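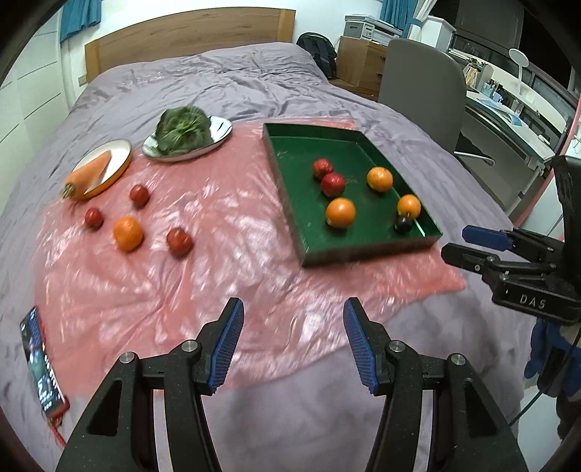
Recording two-handed pick-and-place with hand-held grippers

Last updated 2018-03-07 by Diarmuid Tierney

These notes cover how we record the fruit-to-tray task for the Rerkau set. They take you from laying out the surface to handing over a checked batch. They assume you have charged the grippers, paired them with the logger and done the short bench exercise with Ekkachai Wattanapong. The bench exercise uses foam blocks on a flat table. Homes are harder, and most of the advice below comes from mistakes made in homes.

What a batch is

One batch is 39 episodes, all recorded in the same room with the same set of objects. An episode starts with both grippers open above the surface and ends when both are open again and clear of everything. A good episode lasts 19 seconds or less. Anything longer usually means a fumble in the middle. Keep the fumble if you recovered from it by hand motion alone, and mark it as a recovery in the log.

Setting up the surface

Soft surfaces are wanted. The first model we trained, on table recordings only, came down too fast on anything that gave way, and it had no idea what to do with an apple that rolled into a fold. A bed is a good test of both.

1. Leave the duvet as you find it. Smoothing it flat takes away the thing we are trying to record.

2. Spread the plastic sheet over the middle of the bed. It keeps food off the bedding, and the creases give the cameras shiny patches that move when the sheet is touched. Bijan Khosravi tried a plain cotton sheet for one batch and the trained model then treated every reflection as an object edge.

3. Put the tray on the sheet. Press down on each corner in turn. If it rocks, shift it to a flatter spot.

4. Place the dishes and the loose fruit. Dishes go at the back, loose fruit nearer to you. Use real food of mixed sizes. Plastic fruit is too light and slides out of the pads in a way real fruit doesn't.

5. Leave everything else in the room alone. Bags, chairs, lamps and phones all help the model learn what to ignore. The owner should agree to this before you start, and should be told that the cameras see most of the room.

Holding the grippers

Each gripper carries its own camera, so the way you hold it decides what the model gets to see. Keep the wrist low and let the fingers point away from you. Wear the gloves. The coated palm stops the handle from turning when you squeeze, and a handle that turns by even a little puts a wobble into the whole track.

Before the first episode, hold both grippers still over the surface for three seconds. The alignment step looks for that still period to match the two clocks. If you forget, the batch can often be saved, but Boris Vlachou has to do it by hand and it takes him most of an afternoon.

Run the cable down the outside of the arm. It shouldn't cross between the fingers and the object.

Picking up

Come down over the fruit with the jaws open wider than it needs. Stop. Close slowly until the pads touch on both sides, then squeeze a little more. Lift straight up by a hand's width before moving sideways. The straight lift matters for training: the model uses it to learn that the grasp is finished and the carry has begun. In our tests, recordings with a clear lift gave far fewer dropped fruit than recordings where the hand swung off to one side at once.

For round fruit, aim the pads at the widest part. For an apple with a stem, keep the stem between the fingers and not under a pad.
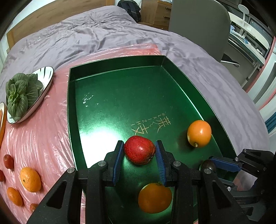
Should both grippers move at the same time?

They can, but only when each has something to do. If one hand is working and the other has no job, hold the idle one still near the side of the view. Don't rest it on the bed, where it will sink and drift. A waiting hand is useful to the model as long as it waits in a steady way.

Putting down

Lower the fruit until it touches, wait for a moment, then open. Dropping from a height is quicker for you and useless for us, as fruit rolls and the end position is then down to luck. Open the jaws fully before you pull back. Half-open jaws catch on the neighbouring fruit and drag it along.

Change the order every episode. Kastriot Mladenović went through an early batch of 175 episodes and found that the recorder had moved the orange first nearly every time. The model trained on it did the same, even when the orange was behind something else and the apple was the easier pick. Since then the logger has shown a suggested first object on the screen. Follow it.

Both hands full

Near the end of the batch, record a few episodes where each gripper holds a piece of fruit at once. Pick up with the left, hold, pick up with the right, hold both clear of the surface, then put them down in either order.
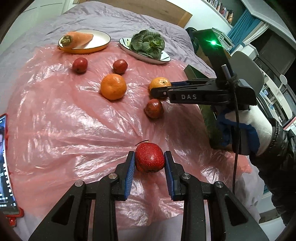
The hold is the part that goes wrong most often. People relax one hand while looking at the other, and the pads slip. Look at a point between the two and count to two in your head before you move on. If you do drop one, carry on and pick it up again. Don't reach in with bare fingers, since a hand in view without a gripper means the episode is thrown out.

Checking before you leave

Play back the first, the middle and the last episode on the logger, from both cameras. Check that

the fingertips are in view the whole way through
the fruit is in view at the moment of grasp
the lens has no smear on it
the jaw width line goes flat while something is held

A jaw width line that jumps about during a hold points to a loose screw on the linkage. Tighten it and record those episodes again.

Copy the batch to the Bosik drive, write the room type and the objects used in the log, and tell Ekkachai that it is ready. Leave the files on the logger until he confirms the copy.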